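Undden Good Practice Guide for Hand-Held Grippers, second edition
Reviewed February 2019

I didn't expect to enjoy a rule book this much! Undden's guide covers the dull bits of teaching robots by hand (labelling, lens care, how to fold a cloth the same way twice) and it's a joy to use. Ours lives on the bench at Herum and already has tea on the cover.

The best chapter is on marking up your tools. Every gripper gets its own number, on a sticker you can read without picking the thing up, and that number goes in the log before any work starts. Simple stuff, but when we went back over our August log we found 1,878 entries and only 1,214 with a tool number against them. Ouch.
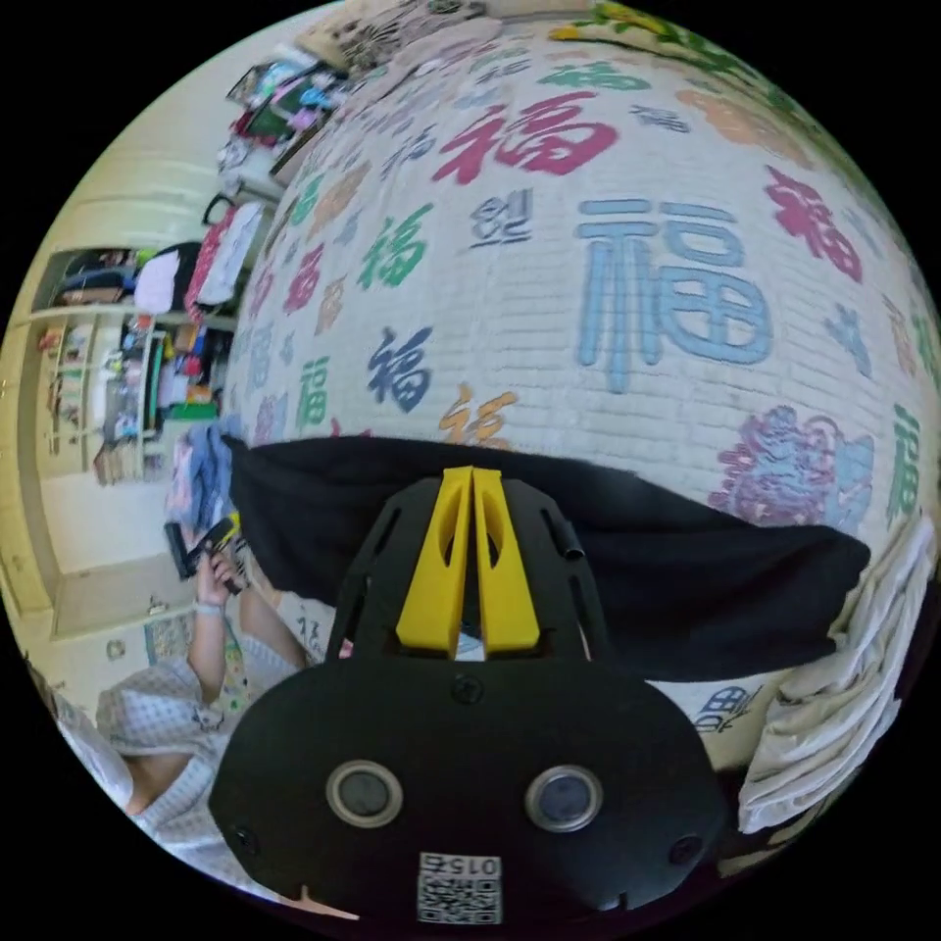 I also love the page on working in real homes. It tells you to leave the clutter where it is, ask before you open a cupboard, and check the finger screws between tasks. The Barreto handbook skips all of that and goes straight to wiring.

Two grumbles. The index is hopeless, and the section on shared rooms sends you to a Fornadach checklist that you have to order separately. I'd still buy it again tomorrow, and I've asked for a spare copy for the van.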